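Kitchen Robots Still Waiting for a Real Kitchen

December | By Erdal Işık

The promise keeps moving. A few years ago it was a machine that would cook dinner. Then it was one that would load the dishwasher. This month, in a rented hall on the edge of Tarnura, the talk was of clearing a table, and even that came with conditions.

Ekatia, the company that organized the open day, has spent two years trying to get robot arms to do small jobs that most people do without looking. Its booth was the busiest on Monday morning. The company's handout claims 1382 practice runs at putting groceries away, setting out plates and moving fruit from one spot to another. The handout does not say how many of those runs went well. I asked twice and was told the figure was "being prepared."

What visitors got was a fixed routine. An arm reached over a counter, took hold of something, carried it a short way and set it down. On the runs I watched it was careful and very slow. One transfer took close to a minute. A staff member stood within arm's length the whole time, and on two occasions she stepped in to move an item a little closer to where the arm expected to find it. She did it quickly and most of the crowd was looking at the screen.

The shop-floor side was not much better. Valtska, which sells shelving systems to small grocers, showed a restocking unit that it hopes to have in stores before long. It filled a shelf with 12 identical boxes and did it neatly. Boxes are the easy part of a grocer's day. When I asked about loose onions, or a bag of rice with a split seam, the answer was that produce and soft packaging were "on the road map." Prices were not being given out.

There is a reason the demonstrations lean on fruit and plates. They are familiar, they photograph well, and a banana has a shape that a camera can pick out from most sides. The trouble is that the fruit in these tests tends to be toy fruit. A toy mango does not bruise. It does not leak, or go soft at one end while the other end stays hard, and if it gets squeezed too tightly there is no mess to wipe up. Take those problems away and you have taken away a good part of the chore.

Backers say this is how all such work starts, and that is fair as far as it goes. But the step from shiny plastic on a tidy counter to a family kitchen at six in the evening is a large one, and the people selling these machines talk about it as if it were a matter of months. One speaker gave it 20. He did not say what he was counting from.

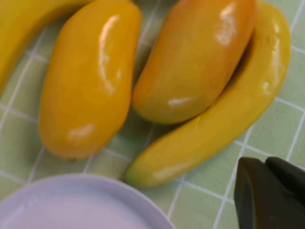 Saraç, who came to the open day hoping to find help for a lunch counter, was more patient than I was and said that slow did not matter much if the thing could be left alone overnight. A machine that took until morning to put away the dishes would still be worth having, Saraç argued, as long as it broke none of them and did not need a person standing next to it. Asked whether anything in the hall met that test, Saraç said no, and that the dishes would be done by hand again this week.

Ekatia says it will hold another open day in the spring, with new tasks. It has not said which ones.

Contact the newsroom | Copyright, all rights reserved | Back to top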